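Threads > Robotics > Shop rules
Search posts Go
Ryszard Kurek
6 Feb 2019

1/ Been writing house rules for our two-arm folding cell at Traneo – cutting them from 35 down to what people will read!

2/ Rule one: cables get checked before every session, wrists first, then the floor. Shirt goes on the table, one at a time.

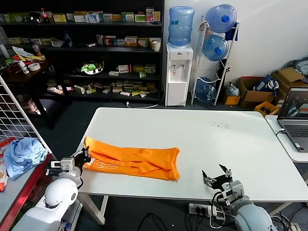
3/ Rule two (my favorite): hands off the table while the arms have power. Yes, even to fix a sleeve. Hit stop, then reach in.

4/ Rule three: wipe the tabletop between runs. Crumbs and lint mess with our grip logs, and I'm tired of arguing over it.

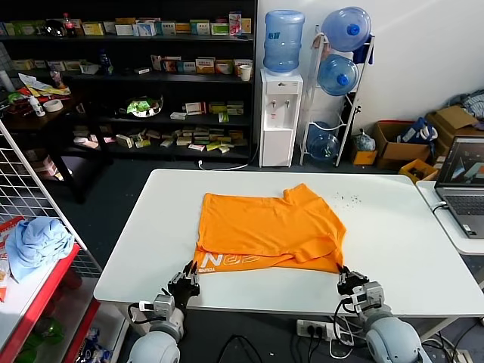 5/ Rule four: write down every stop, even the dumb ones. We logged 152 in October and I learned a ton from them.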